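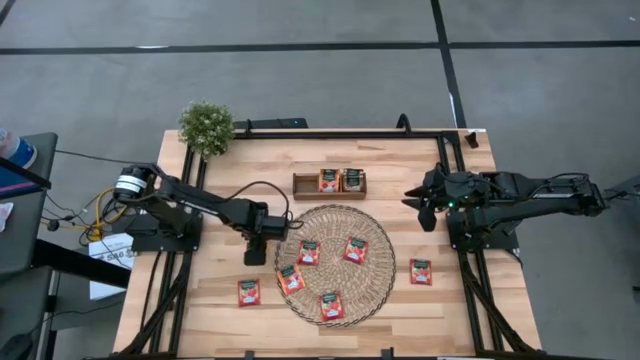

Silvana Brito wants to know why anyone would bother standing little packets up in a tray when they could go in a jar, or stay in the bag they came in, and be done with it. She says she has kept hers in a mixing bowl for years and never gone without.

Fair enough, Silvana! If the bowl works, keep the bowl. Mine didn't work. I had a big blue one on top of the fridge and it ate everything. Soup mix, yeast, taco seasoning, the hot sauce that comes with takeout, those little drink powders my sister swears by. I'd dig around, give up, buy more, and toss the new ones on top of the old ones. When I finally tipped the whole thing out last June I had 61 packets, and I'd been to the store for yeast that same morning (guess what was at the bottom).

So I switched to a low wooden tray, and I'm not going back. What sold me is that the packets stand on edge like cards in a file, so I can flip through them with one finger while the onions are already going. Low sides are good because you can still see the fronts. A deep box is just the bowl again with corners.

A few things I've picked up since then.

Dump everything out before you start, and I do mean everything. I do this on the big butcher-block table and I put down a round woven mat to sort on. The mat is for the keepers. Anything that lands on bare wood still has to be looked at. It sounds fussy but it stops me from picking up the same packet three times, and slippery packets don't skate off across the table when you set them down on something with a bit of texture.

Same with same. All the reds together, all the yellows together, whatever yours are. Don't try to be clever and sort by meal. I tried "chili night" and "baking" and then couldn't decide where the cornstarch went, and it ended up in the coat closet. Don't ask.

Turn every packet so the label faces you and the same edge is up. If there's a colored band across the top, let that be your guide, you'll spot an upside-down one right away.

Oldest in front. Every time you bring new ones home they go in at the back. If the date is stamped on the bottom seam where you can't read it, write it on the front with a grease pencil. Regular marker rubs right off the shiny ones.

If the tray is half empty everything slumps. I use a folded index card as a stopper behind the last packet and slide it forward as we use things up. Marcelino Dantas wrote in to say he uses a clean sardine tin for the same job, and I like that, but check for sharp edges first.

Now, the tray itself. Mine came from the Wedthorpe flea market for 2 dollars and had candle wax all over it. I put it in the freezer overnight and most of the wax popped off with a butter knife, then I wiped on some food-safe mineral oil and let it sit for a day. Please don't soak a wooden tray in the sink! I did that to the one before this and the bottom curled up like a potato chip.

Woven mats don't like a bath either. Shake it outside, go over it with a dry brush, and if something sticky got on it use a barely damp cloth and dry it flat. I had one go moldy from being hung on the back of the pantry door while it was still wet, and the smell got into the flour.

Anyhow, the whole job takes me 60 minutes the first time and hardly anything after that. I top it up when I put the groceries away. The rule at our house is 6 of any one kind, tops, and if there's a sale on at Farnlow I have to leave the room until my husband has put the flyer in the recycling.

Silvana, if you do try it, start with the yeast. And let me know what's at the bottom of that bowl!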